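Ellham Library Opens Refitted Workroom on Second Floor

January 31, 2023

The Ellham Public Library has reopened its second-floor workroom after a refit that took most of the winter. The room has new wall panels, a refinished wooden table and a set of small desk items that can be borrowed for use in the building.

The workroom was closed after a leak from the roof stained two of the walls and lifted part of the floor. The damaged plaster was taken out and replaced with large pale panels, and the remaining walls were painted white to match. The floor was repaired by Tsuchiya, a building firm in Ollton that also worked on the library's front steps.

"People kept asking when they could have the room back," said Sota Sugawara, who manages the building. "It is the only space we have with a door that closes and a table you can spread out on. We had students doing their projects on the stairs."

The table is the one piece of furniture kept from the old room. It was moved to the basement during the work, and the library first planned to sell it with the metal shelving. A check of the top showed that the scratches were shallow, and the library paid to have it sanded and finished again. The brown, streaked grain had been hard to see under the old varnish.

The top has been left clear of fixed equipment. The old room had a lamp and a pencil sharpener screwed down at one end, and both were often in the way. The screw holes were filled before the table was refinished. Visitors now ask for what they need at the second-floor desk and carry it in themselves.

The items on loan include book stands, clip lamps, rulers, trays and desk stands. One of the black desk stands has a flat, roughly square base with an upright, round-topped cylinder on it. It has a matte finish.

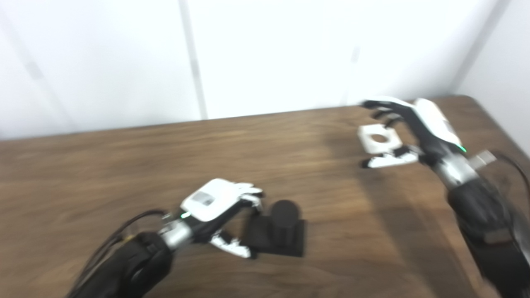
Borrowing Desk Items

Any visitor with a library card can borrow up to two items at a time. The card is left at the desk and handed back when the items are returned. There is no charge. Items may not leave the second floor, and everything must be back 16 minutes before closing so that the staff can put it away.

The library bought 62 items for the collection, most of them from Kalix, an office supply store that closed its Ollton branch last fall. A few were given by residents. Sugawara said the library can still use good clip lamps but has enough book stands for now.

Anything that is broken or missing a part should be brought to the desk and not put back on the cart. Borrowers are not charged for normal wear. A lost item is charged at the price the library paid for it, and a list of prices is kept in a folder at the desk.

Using the Table

Visitors are asked to put a mat under anything with metal feet or a rough base. Mats are on the shelf outside the room and do not need to be signed for. Glue, paint and cutting knives are not allowed on the table. People who need them can use the craft benches on the ground floor – these have their own sink and are open the same hours.

Drinks with lids are allowed in the workroom. Food is not. Cords should be kept off the walkway between the table and the door.

Hours and Reservations

The room can be reserved by groups of three or more, up to 17 days ahead. Reservations are made by phone or at the desk and last two hours. If the next group has not reserved, the time can be extended on the spot. A group that is 19 minutes late will lose its place.

When the room is not reserved, it is open to anyone during library hours. People working alone may be asked to share the table. The week's reservations are posted on the door each morning.

Still To Come

Some of the work has been put off until March. The blinds were delivered in the wrong width and had to be sent back, and the wall clock has not been put up. The new door closer is also on order. Until it arrives, the door needs to be pulled shut by hand – it will swing open again if it is not latched.

The room will close for one day when the blinds are fitted. The library will post the date at the second-floor desk and will call any group that has a reservation on that day.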